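Last updated: 2 hours ago

Swap night is back at the Brelach hall

Good news if your closets look like mine – the household swap returns to Brelach in February, and it's running until 9 p.m. this time! I went to the last one with a broken lamp and came home with a working one, so I'm biased. 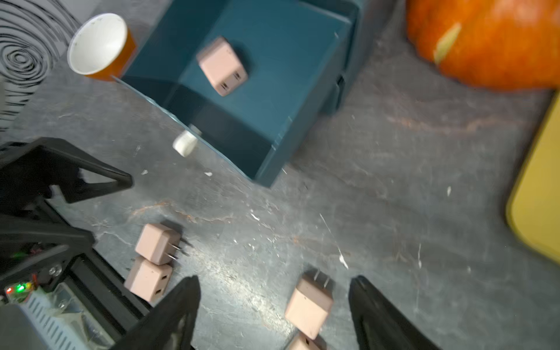
Mali Morris, who runs the door, tells me they got through 536 items last year. Entry is free, and you can bring up to three bags. Benjie Tolentino will be fixing small appliances in the back room again (get in line early, I mean it). Leftovers go to the Kashindye thrift store the next morning.

Recent items
Jalleo bakery adds a second oven
Road work on the hill enters month 3
Trefor Yorath retires from the ferry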